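Cambios en el servicio de préstamo de la biblioteca Tefera

A partir de junio el mostrador de préstamo pasa a la planta baja, junto a la entrada de la calle lateral.

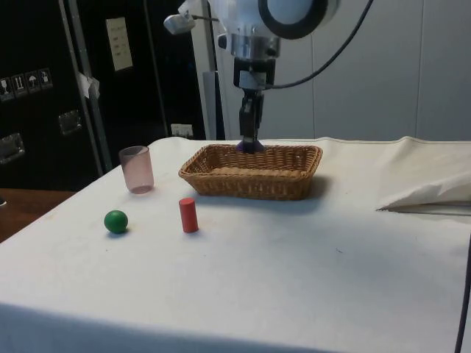

La sala de lectura se queda donde estaba, en el primer piso, y conserva el mismo horario. Lo que baja es todo lo relacionado con préstamos, devoluciones y reservas, además del buzón para devolver libros fuera de horas.

El catálogo en línea también cambia. Hemos dejado el programa antiguo y trabajamos ya con Tisum, que permite renovar desde casa hasta dos veces seguidas si nadie ha reservado el título. Los números de carné siguen siendo válidos, pero la contraseña hay que crearla de nuevo la primera vez que se entra. Quien tenga problemas puede preguntar por Ona Zariņš en el mostrador, por las mañanas.

Durante el traslado revisamos 3156 volúmenes. De ellos, 643 necesitan reparación o encuadernación nueva y no se podrán prestar hasta el otoño. En el catálogo aparecen como «en taller». Los cómics y la sección infantil apenas están afectados.

El plazo de préstamo sigue siendo de tres semanas y el máximo sube a seis libros por persona. Las películas se prestan por una semana, sin renovación.

El club de lectura de Mwangi Shemweta mantiene sus reuniones a las 19:00. Quedan plazas. Las inscripciones se hacen en el mostrador nuevo o respondiendo a este boletín.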